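Nesting a mixed set of bowls

A nested set takes up the shelf footprint of its largest bowl only. The method below suits any set in graduated sizes, with or without coloured strips inside.

What you need
A clear wooden worktop, at least 1192 mm long and 750 mm deep
The bowls, clean and dry
A soft cloth

1. Wipe the worktop. Grit on joined planks will mark the underside of a bowl.
2. Spread the bowls out singly, open side up, with a hand's width between them. Overlapping rims make sizes hard to compare.
3. Find the largest bowl by its rim, not its height. Colour is no guide to size unless the set came with a chart, as the Dostance sets do.
4. Place the largest bowl where the stack is to stand — a raised board is convenient, as it keeps the stack clear of the work area.
5. Lower the next size into it, holding opposite sides of the rim. Let go only when the base is level.
6. Repeat down to the smallest.

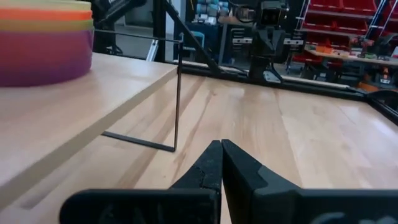
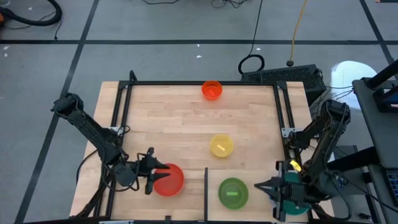
If a bowl rocks, it is out of order or something is caught beneath it. Lift out everything above it and start again from that point. Do not press down; tight bowls can jam. To free a jammed pair, stand the outer bowl in warm water and twist the inner one gently.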